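Robotique et société — Séance 10
Les machines savent-elles faire les corvées ?
Version du 25/10/2019

Rappel de la séance précédente : un lave-linge est un robot très doué à qui l'on a eu la sagesse de n'offrir ni bras ni ambition. Il reste à trier les chaussettes. C'est ce reste qui nous occupe.

1. La corvée, vue de près

« Ranger la table » est une consigne pour adolescent. Pour une machine, il faut la découper : repérer l'objet, choisir une prise, approcher, serrer, soulever, déplacer, poser, lâcher. L'adolescent échoue en général à la première étape, le robot à n'importe laquelle.

Prenons un cas modeste, une boîte en carton posée à plat. Des faces planes, des arêtes franches, rien qui coule. Restent tout de même deux questions : par où la prendre, et combien serrer ? Trop peu, elle glisse ; trop, on a inventé la presse à carton.

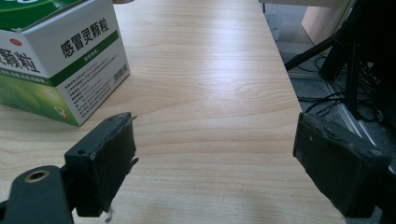
Fig. 1. Pince à deux mors et boîte de 感冒灵颗粒 (granulés contre le rhume) sur une table.

Notez l'écart entre les mors et la distance à la boîte : l'essentiel du travail reste à faire. Notez aussi le reflet sur le plateau. L'œil humain l'ignore, un algorithme de vision peut très bien y voir un objet.

2. Ce que promettent les brochures

Exercice de lecture critique sur les deux documents distribués en septembre. Osik annonce un assistant domestique « prêt pour votre cuisine » ; une note en bas de page précise que la cuisine doit être rangée au préalable. Plerkia vise l'atelier et publie 101 prises réussies, sans dire sur combien d'essais. Relisez cette phrase avant le partiel.

3. Atelier contre maison

À l'atelier, on adapte le monde à la machine : pièces identiques, éclairage fixe, bac toujours au même endroit. À la maison, le monde refuse. La même boîte sera demain ouverte, écrasée ou sous un journal — et quelqu'un aura déplacé la lampe.

Travail à rendre (2 pages maximum)

Choisissez une corvée que vous faites réellement, ce qui exclut peut-être le repassage. Décomposez-la en 12 étapes au plus et indiquez celle où la machine renoncerait. Le dossier Sorden peut servir de modèle pour la mise en page, pas pour l'optimisme.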